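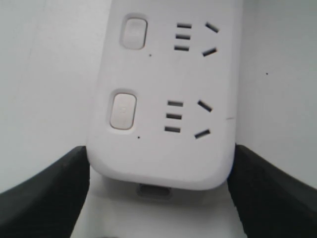 Cutting your standby electricity is one of those jobs I put off for years, and then did in an afternoon with a cup of tea and a notebook. Standby is the power your telly, printer, speakers and so on carry on sipping when you think they're off. You don't need an electrician for any of this and you don't need to buy a smart anything. The bit of kit I lean on most is a white power strip with a separate switch beside each outlet, so I can shut off the printer and leave the router alone. If yours only has one big switch at the end you can still follow along, you'll just have to be fussier about what shares it.

What you'll need

A plug-in energy monitor (mine's a Farkier, borrowed from my neighbour Saqib Talpur and still not returned, sorry Saqib)
Sticky labels and a pen that doesn't smudge
A notebook
A switched power strip or two

Step 1: Go round the house and write everything down

Start in one room and don't skip the cupboards. I wrote down every single thing with a plug on it, including the electric toothbrush charger and a radio in the shed that I'd forgotten we owned. Leave a column next to each one for the standby reading and another for who uses it. That second column matters more than you'd think! I once switched off the box under the stairs and found out on Saturday that it was recording a whole series for my other half.

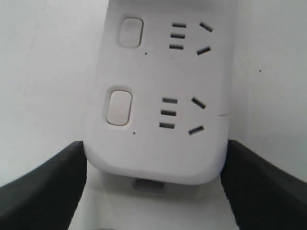

While you're at it, put a star by anything that has to stay on. Fridge, freezer, router, the phone base if you've still got one, alarms, anything medical. Those are off limits for the rest of this page, so you can stop fretting about them now.

Step 2: Measure the standby

Plug the monitor into the wall, plug the gadget into the monitor, turn the gadget off the way you normally would (remote, button, whatever) and wait. I give each one 15 minutes, as some things take a while to settle down properly. The old games console was still humming along for ages after its light changed. Write down the watts once the number stops hopping about.

Some of mine were so low the monitor just showed nought, and I crossed them off and never thought of them again. Phone chargers with no phone attached were like that. The amplifier in the back room was the villain, drawing 20 watts while doing absolutely nothing, and it had been sat there since we moved to Brirwood.

Step 3: Group things by when you use them

Have a look down your list and pair up the things that get used together. For me it was telly, soundbar and disc player in one lot, and printer, monitor and desk speakers in the other. Write the group next to each item in the notebook before you start crawling behind furniture.

Two rules here. Check the total rating printed on your strip and keep the group under it, and never plug one extension into another. Heaters, kettles and tumble dryers go straight in the wall, always. If a plug or a lead feels hot, or a socket looks scorched, stop using it and get somebody qualified to look. 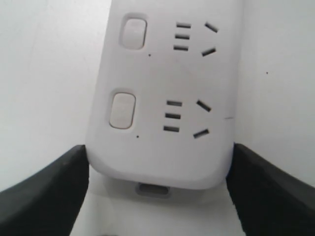 Step 4: Label both ends

Put a label on each plug and a matching one by its switch. I used short words like PRINT and AMP, and I wrote them in capitals so I can read them upside down with my glasses off. My friend Afaf uses coloured dots and swears by them, but I can never remember whether green was the speakers.

Shut things down properly before you flick anything. Printers in particular like to park themselves, and ours sulked and ran a long cleaning cycle the time I just cut it off. Same goes for computers and anything with a hard drive in it.

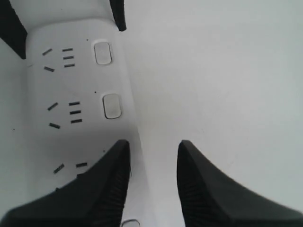

Then it's a matter of getting into the habit. I do the desk group when I finish work and the telly group on the way up to bed, and it's become as automatic as locking the back door. For the first couple of weeks I had a note on the bedroom door, which helped.

Step 5: Check your meter

Take a reading last thing at night and another first thing in the morning, before anybody's been near the kettle. Do that for a few nights before you change anything and a few nights after. The fridge clicks in and out as it pleases, so a single night won't tell you much. Keep the readings in the same notebook, and if you get a new gadget, add it to the list and run it through step 2 before you decide where it lives.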